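Does training on hand-held gripper demos carry over to the arm?

Posted by vudunix, Jun 21, 2019

I'm trying to make sense of a result from the Kollura project. They recorded 865 demonstrations with a pair of hand-held grippers, no arm involved, then trained a policy and ran it on a two-arm setup. It did well on picking up small items and poorly on anything needing both hands. Is that normal for this method, or did they do something wrong?

petersen

It's normal enough. A person shifts their elbows and shoulders without thinking, and the arm can't always follow the same path. Check how many of the demos were reachable for the arm before training. We filter ours first and throw out the ones that aren't.

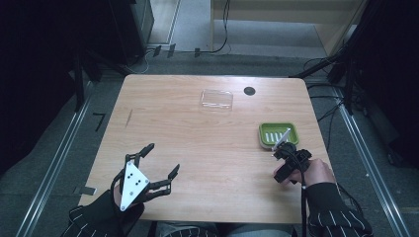 Do both grippers have to be tracked in the same coordinate frame?

For two-handed tasks they do. If each gripper only knows its own motion, the policy never learns how far apart the hands are, and that's the first thing I'd look at with your result. We added the relative pose between grippers as an input in March and handovers got a lot better. Picking with one hand didn't change.

prellinach

Could be lag. Ours was out by 2 frames on one side and it wrecked everything.

kb_5

I'd want to know how many trials they ran on the arm. If it was only 5 per task I wouldn't read much into it. Also check that the gripper fingers on the arm are the same shape and colour as the hand-held ones.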